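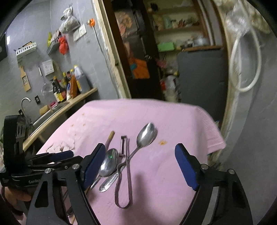 *Spoon and tongs on the pink cloth.*

## Dining room servers, Gravell House

Gravell House is a supper room and small event hall on Kwok Street. We are hiring 8 part-time servers for the spring season, which starts in March. The room seats 100 guests, and most bookings are family dinners, club suppers and wedding lunches.

**The work**

- Set and clear tables, including cloths, flatware and serving pieces
- Carry shared dishes from the kitchen and refill water
- Polish flatware before each seating
- Help reset the room between lunch and supper

Shifts run five hours. Lunch staff start at 10:30 a.m. and supper staff at 4 p.m. You can ask for one or the other, but we can't promise it in every week of the season. 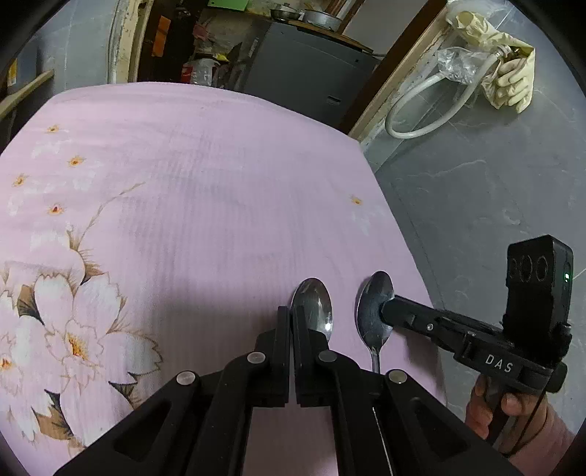 *Two metal spoons on a pink tablecloth.*

**What we ask for**

You must be 18 or older and able to carry a loaded tray up one flight of stairs. Restaurant experience is useful but not required. Black shoes with a closed toe are needed from the first shift. We supply aprons and shirts.

**Pay**

Hourly pay plus an equal share of tips, paid every two weeks. Anyone who works the full season also gets a $700 bonus with the last check. Staff eat before each shift at no charge.

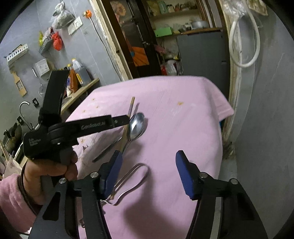 **Is training paid?**

Training is two shifts at the normal hourly rate, and both count toward the season bonus.

**How to apply**

Bring a completed form to the Distarico Building, side entrance on Irnska Lane, between 2 and 4 p.m. Forms are at the front desk. List the days you can't work and one reference.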